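Getting a two-armed helper ready for the hallway: tips from a rental month

Korkor Ankrah rented the Fleka two-arm home unit from Brellelico in August and kept notes. Most of them concern the setup planner, the program that comes with the rental and lets you try the robot in a drawn copy of your rooms before the real one is delivered.

Measure doorways at the narrowest point, between the trims. The planner asks for the opening and will accept the wrong number without complaint. Korkor entered the outside of the trim the first time and had to redo three rooms.

Draw the door handles. The planner puts in a plain door by default, and the arms can't practice on a handle that isn't there. Handle height matters more than handle shape.

Pick up anything lying along the baseboards, or draw it in. Long thin pieces are easy to forget.

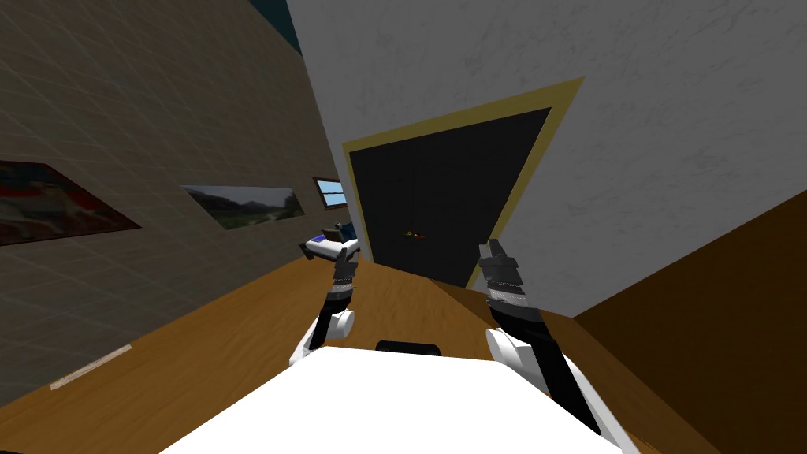 Set the arm speed to 3 for the first week. The scale goes to 10, and 5 is the factory setting. At 5 the arms are fine over a kitchen counter but quick for a narrow passage with pictures on the wall.

Save each room under its own name. The planner keeps 16 rooms and then writes over the oldest one. There is no warning.

Wipe the finger grooves with a barely damp cloth after kitchen work. Flour packs into them. Do not use spray cleaner.

What we liked: the planner is included in the price, and it runs on an ordinary laptop. Etornam Gyamfi at Brellelico answered two emails the same day.

What we didn't: the view in the planner tips over when you drag too fast, and the reset button is three menus down. Pressing the space bar twice does the same job. The manual leaves that out.

Renters with one small room to keep tidy can skip the two-arm unit and ask for the single arm. It costs less and stores in a closet.

Page updated November 3, 2024. Send corrections to Elaine Miranda.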